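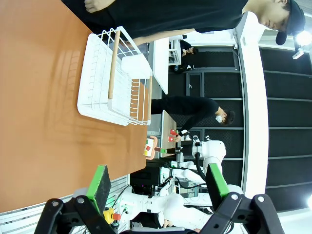 Tabletop Task Operator, part time, two openings

Arkgate is hiring two operators for its household objects room. The work consists of setting out everyday kitchen and table items, running short handling tasks with them, returning every item to its start position and logging the result. Shifts are seated and standing in equal parts.

Employer: Arkgate
Reports to: Zuweira Agbenyega, room lead
Openings: 2
Hours: four shifts per week, daytime only
Closing date: Sun 12 November
Reference: 2202

Duties

Each shift starts from a task sheet. The sheet names the table, the items and the layout. The operator collects the items from the shelves, checks them against the sheet and places them on the table. Dish racks, cups, small trays and sorting pieces are the most frequent items. Racks are used for loading and unloading tasks. Cups are used for placing, stacking and lining up. Colored pieces are sorted into trays or taken out of them.

A task is repeated until the sheet is complete. Between repeats, the operator resets the table by hand. Reset quality matters more than speed. An item left a few inches from its mark makes the next repeat unusable, and the sheet then has to be started again from that line.

Several tables are in use at the same time, and two operators may share one. Keep to your own table edge and do not reach across a neighbor's layout. Bags, drinks and phones stay in the lockers.

Long and rounded items

One group of sheets covers items that roll. These are slower to reset than racks or cups and take up a large part of the training week. The operator has to set a long item down so that it stays where it was put, and pick it up again without shifting what is under it. A typical layout has a peach-pink cylinder laid across the top of a white container, with a second cylinder of the same color handled separately. The cylinders have rounded ends and a smooth surface, so a slight tilt of the container is enough to move them. Applicants should expect to repeat a layout like this many times in one shift.

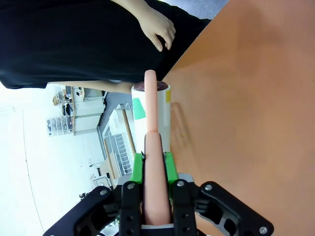 Containers are checked at the start and end of every shift. Lids must be fully seated, and a container with a dented rim is pulled and tagged. Labels stay on, and their position is part of the layout: on a white container with a green patch on one side and a small yellow one elsewhere on the body, the sheet states which patch faces the operator. Loose or peeling labels are reported to Anju Sandhu, who keeps the item list. Operators do not repair or replace items themselves.

Requirements

– Steady hands and normal or corrected color vision
– Able to follow a written layout without supervision
– Able to stand and lean over a table for up to one hour at a time
– Basic typing for the shift log
– Plain dark clothing, no loose sleeves, no rings or bracelets

Experience in packing, table service, stockroom work or lab assistance is useful but not required. Face masks are optional.

Training

Training lasts five paid shifts. Ashwin Salian runs the first two, which cover the item list, the log and the standard layouts. The remaining three are worked beside an experienced operator. There are 68 standard layouts at present, and new operators are cleared on 33 of them before working alone. The rest are added during the first two months.

How to apply

Send a one-page resume and a short note stating the days you are available. Put the reference number in the subject line. Applications go to Wakana Hirano in the staffing office. Selected applicants will be asked to a practical session in the room, where they set up one layout from a sheet, clear it and set it up again. Applicants who attended a practical session in October do not need to repeat it but must send a new note of availability.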